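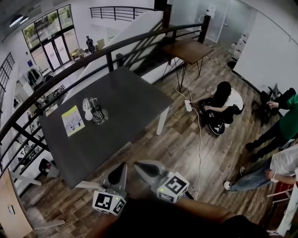
The mezzanine work area, with the large table, the power strip on the floorboards and the side table by the railing.

The Case for Furnishing the Landing
Published 28/08/2026 by the Elunano Institute for Shared Interiors

Buildings with a mezzanine tend to come into the hands of their users with the same defect. The ground floor has been planned, and so have the rooms that lead off it. The level in between has been given a floor, a railing and a coat of white paint, and has then been left to find its own purpose. The Institute has taken an interest in such levels for several years, and this essay sets out a position on them. A mezzanine should be furnished as a working room, with a full-size table at its center, and the supply of power to that table should be settled before the table is bought.

The position is less widely shared than might be expected. Many owners regard an upper landing as circulation space, to be kept clear on principle. Others treat it as a place for display, and provide a plant, a narrow console and perhaps a chair in which no one is expected to sit for long. Both approaches are respectable. Both also give up a large share of the floor area that the owner is already heating, lighting and cleaning.

The table

The first question is one of size. There is a common belief that an open upper level calls for small, light furniture, on the ground that anything larger will look heavy from below. The Institute does not agree. A small table on a wide floor invites people to put things beside it, and the floor becomes the real work surface within days. A large rectangular table gathers work together. A lamp can stand on it, a printed sheet can be laid flat near its front edge, and there is still room for a second person to open a folder.

Color deserves more attention than it usually receives. In white interiors there is a strong habit of choosing a white top to match. A dark top is the better choice. Paper can be seen on it, pale papers in particular, and a drawing left behind at the end of the day is noticed and collected. White legs under a dark top keep the piece in sympathy with the walls, and the arrangement has the further merit of being easy to repeat with tables from different suppliers. The Institute would discourage glass in this position without reservation, as it shows every mark and reflects the railing.

Members in the Karnier district have objected that a dark surface shows dust. This is correct. The remedy is a cloth, and the objection should not be allowed to decide the matter.

The lamp

A mezzanine often receives its general light from fittings meant for the whole height of the building. These are adequate for walking about and poor for reading. A desk lamp is therefore required, and should be regarded as part of the table. Small lamps with a decorative body are acceptable so long as the base is stable and the shade throws enough light onto the page. A wire body is pleasant to look at and takes up little room to the eye. It does gather dust in the joints, and those who choose one should accept the duty that comes with it.

The side table

There is a place for the small table as well, provided that it is not asked to do the work of the large one. A side table with a wooden top and thin hairpin legs sits well in the curve of a railing, where no rectangular piece will ever fit properly. The space inside such a curve is otherwise lost. Thin legs let the line of the balusters continue behind them, and a brown top brings some warmth to an area composed mainly of white walls and black metal.

A rule must be attached to this recommendation. Nothing that could roll or be knocked should be kept on a table next to an open drop. That excludes bottles, tools, loose pens and cups. A table in this position may carry a book while someone is using it, and should be cleared afterward. Owners who feel that a surface with so many restrictions is hardly worth having may prefer to leave the curve empty, and the Institute would not argue with them. Where young children use the building, the question does not arise, and no furniture that could be climbed should stand against the railing at all.

Power

It is on the subject of power that the Institute holds its strongest view. The usual mezzanine has its outlets in the walls and its activity in the middle. The gap is closed with a power strip on the floor and a number of white cables running out from it, some toward the railing, others across the open boards. People adapt to this quickly. They step over the cables, and after a week they no longer see them.

The Institute asks that they be seen. A cable that crosses a walking route is a trip hazard on any floor, and on an upper level with a staircase nearby the consequences of a fall are more serious. The proper solution is a floor outlet placed under the main table, which should be included in the plans from the beginning. Where the building is already finished, the strip should be fixed to the underside of the table or to one of its legs, and a single cable should be taken to the wall by the shortest route that is not used for walking. A flat cover should be laid over it. Cables of the same color as the wall are no help once they reach a wood floor, and a cover in a clearly visible shade is preferable to one that blends in.

The Nistor guidance note, which was circulated to members last December, proposed a cable allowance of 300 centimeters between table and wall. The Institute supported that figure and continues to do so. A table that needs more is in the wrong place, or the outlet is.

Seating and the floor

No furnishing plan, however complete, will keep people in chairs. Some tasks are easier on the floor. Sorting through a bag is one of them, and a person with a bag in the lap will often choose the boards over a seat that stands close by. Planners sometimes treat this as a failure of provision. It is better understood as information about how the room is used. A level on which people sit on the floor needs an area of clear, swept boards beside the main table, free of cables and out of the line between the stairs and the door.

Chairs not in use are best placed against the wall. Black chairs suit a space with black railings, and will be easy to find against white paint. The Institute recommends no more than 2 spare chairs on a mezzanine of ordinary size. Additional chairs attract coats and boxes, and should be stored on the ground floor.

A clear width of 100 centimeters should be kept along the railing and at the head of every staircase. The side table discussed earlier is the only exception that the Institute is prepared to admit, and then only where the curve of the railing keeps it outside the walking route.

Cost and timing

The objection most often raised is expense. It is a fair one in the case of floor outlets, which are costly to add to a finished building. It is less persuasive in the case of furniture. In the Kustavow project, where the Institute advised on an upper level that had stood unused since the building opened, the furniture came entirely from rooms elsewhere in the same property. The large table had been in storage. The only purchases were a cable cover and a lamp, and the level is now reserved on most working days.

Owners are therefore advised to begin with what they have. The table should be placed first, and left in position for 50 days before anything is fixed to the floor. During that period a note should be kept of where bags are put down, which outlet is used and where the chairs come to rest. The outlet can then be ordered for the position that the users have chosen.

Comments on this position are welcome from members and may be submitted in writing to the Institute before the end of December.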